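Gommage maison pour le dos, tout simple !

Je mélange quatre cuillères de sucre fin avec un peu d'huile d'amande - pas trop, sinon ça coule partout.
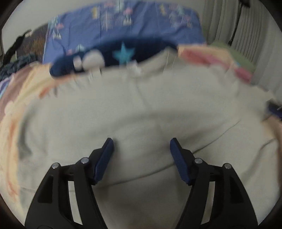 Côté chambre, draps clairs.

Étape 1 : je masse en cercles, peau humide, puis je rince à l'eau tiède.

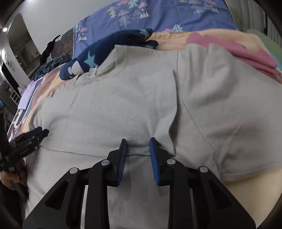 Étape 2 : hydrater

Une noisette de lait Grondanero, et j'attends avant de m'habiller !

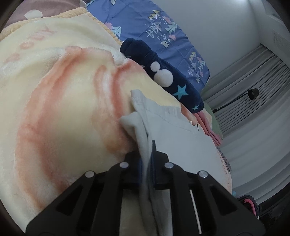 Fitley - L'équipe Soins du corps

Une fois par semaine me suffit largement.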